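Do You Need Half the Folding Advice Out There?

Every few months somebody sends me another way to fold a T-shirt. I have tried the file fold, the ranger roll, the one with the cardboard template, and a plastic gadget called the Hosden that flips the shirt over for you. The Hosden took up more room in the closet than the shirts did. I gave each method a fair run in our back room, where the clothes live on an open shelf next to a cabinet, and I came away with fewer rules than I started with.

Standing clothes on edge

It looks great in a drawer. On an open shelf it falls over. You can buy dividers, and Flalora sells a set of 6, but then you are paying to prop up a T-shirt. If you have drawers, go ahead. If you have a shelf, make a plain stack and keep it low enough that you can pull from the middle with one hand underneath. My limit is 18 inches, and I cheat on it in August when the sweaters come off the bed frame to be aired.

Sorting by color

I still don't see the point. Purple, teal, pink, yellow and black in one pile bothers me less than hunting through three tidy piles for the one pair of leggings I want. Sort by who wears it, or by what part of you it goes on, and stop there.

Folding on the floor

Now this one I came around to. I used to fold on the bed, and the bed sags, so everything came out crooked. A tatami mat on the tile is flat and firm, and it's kinder to the knees than bare tile - though not by as much as the mat people claim. Shake the grit off it before anything white goes down. Slippery cloth gets spread out wide and smoothed from the center, then folded in half twice. Bunched up in the middle of the mat, it just collects creases while you do something else.
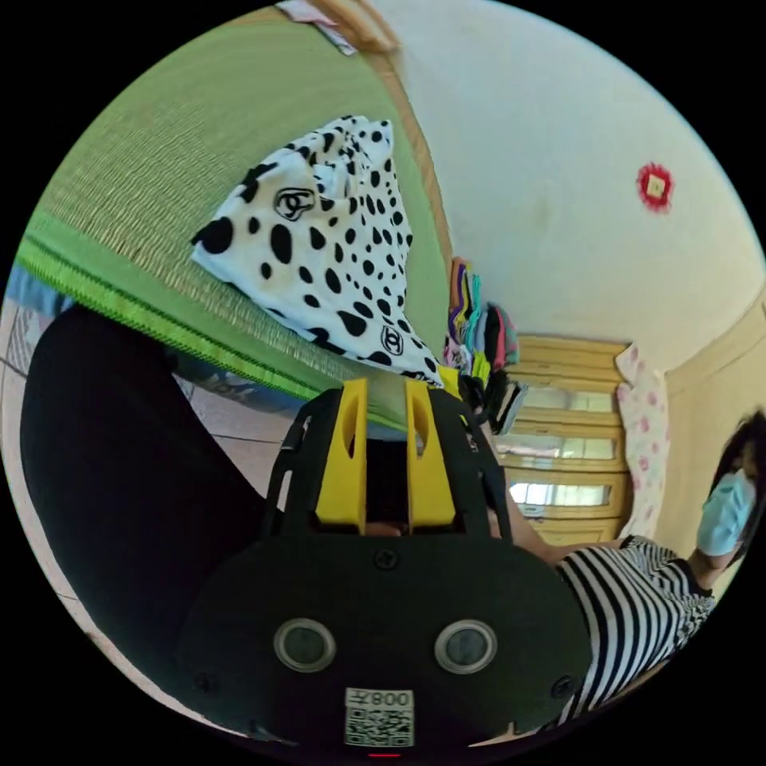
Glass-door cabinets

Pretty, and a nuisance. You wipe them and the next bit of sun shows you every streak you left. I bought the Gape glass cloth on the promise of "no streaks, ever" and got streaks. A barely damp rag and then a dry one does the same job for nothing. Do the top row first.

Scented sachets

Areti Vasilakis wrote in to say she swears by Zodum cedar sachets, 2 to a shelf. I tried them. The clothes smelled of cedar for 3 weeks and then they smelled of clothes. I can't tell you whether they bother a moth. Washing things before you store them is free, and I'd do that first.

Next up is fitted sheets. I have low hopes.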